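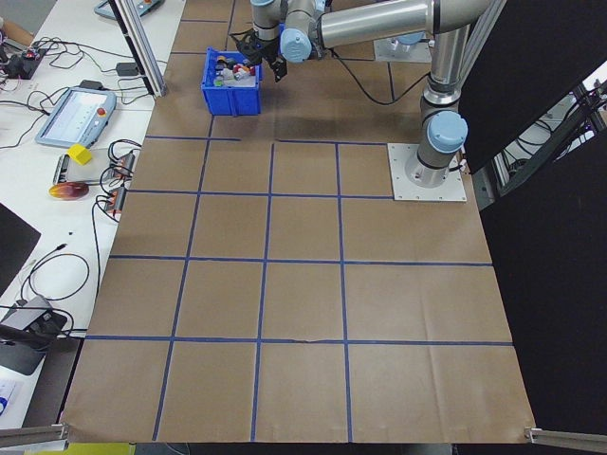

One visitor to the open day at Drasent put it to us in writing that the robots were slower than expected and that, for an event intended to win public confidence in automation, slowness seemed an odd thing to put on show. The letter was courteous and its complaint was fair. It deserves a proper answer, and the answer we should like to give is that the open day was right to show slow work, and wrong about several other matters.

Drasent opened its training hall at Grindness to the public on Friday, February 6, 2026. Over the course of the day 396 people passed through. Most came from the town, a good number from the two schools nearest the site, and the remainder from firms considering whether a machine might take on part of their sorting and packing. These groups want different things from a demonstration. A firm wants to know what the machine can be trusted to do on an ordinary afternoon. A resident wants to know what it will mean for the people presently employed to do the same task. A school party wants to see something move.

The work on display was sorting. An arm with a two-fingered gripper worked over a blue bin of small mixed objects, on a table covered in brown paper and marked into rectangles with blue tape. There was no glass cabinet and no music. The teach pendant lay on the side table among its cables, with the red stop button in plain view, and visitors were free to ask what it was for. Many did.

It is our view that this plainness was the best decision the organisers made. Public demonstrations of robots have for some years leaned towards spectacle. The visitor is shown a finished performance, rehearsed many times, and goes home with a false idea of how such machines are brought to the point of usefulness. A grid of tape on creased paper gives a truer account. It shows that a robot must be told where things are to go, that the telling is done by people, and that the materials are often those found in any stationery cupboard.

A bin of jumbled objects is also a harder test than it looks. Pieces lie across one another. A bottle and a block do not offer the same surface to a pair of fingers, and the best approach to one may be blocked by its neighbour. A child of four empties such a bin without thought. During the session we attended in the morning, the arm attempted 68 picks and failed at nine of them. The failures were announced aloud and written on a board by the door, where anyone could read them. We commend this without reservation. A public body or a private firm that is asked to spend money on automation should insist on seeing the failures, and should be wary of any supplier unable to produce them.

Our criticisms are of another kind. The guided talk dealt with the arm at length and with employment hardly at all. When a question on the subject was raised from the floor, it was referred to a leaflet, and the leaflet proved to be concerned with energy use. Grindness has long relied on the packing sheds at Vallejo, where 910 people are employed in the busy season, and it cannot have been a surprise that some of them, or their relations, would attend. They were owed a considered reply, even if that reply was that the matter had yet to be settled.

The arrangements for viewing were also poor. Visitors stood on one level, three or four deep, and those at the back saw very little of the table. A raised step or a simple screen would have met the need. The hall is reached by a steep ramp from the Skirell side, and the signs to the level entrance were placed where only those already inside could find them.

We understand that a second open day is proposed for July. We hope that it will go ahead, and that the sorting will again be shown at its true speed – with the failures recorded as before. We hope also that half an hour will be set aside for the question of work, with someone present who has the authority to answer it. The writer of the letter may still find the robots slow. The time spent waiting between one pick and the next could be put to good use, and there are many in the town who would be glad to use it for asking questions.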